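Good afternoon, and thank you all for staying past the coffee – I know the Darnia budget talk isn't the one you came for!

Start with the fridge, because doors eat more planning money than anything else we priced. 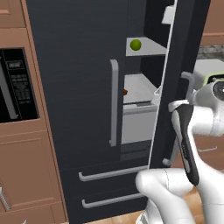 Slide 4: Simulated kitchen, arm at the French door.

Pause here. We put down 9 weeks of simulation before asking Cistik for a quote on a single arm, and I'd do the same again. Mention the 105 hours set aside for door tasks alone (people always ask).

Then move on to floor space, which we left out of our first draft entirely.

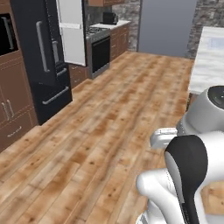
Slide 5: Same kitchen, with the range and counter beyond the open fridge.

Ask who has measured their aisles. Give them a minute, then go to the Drunix service contract.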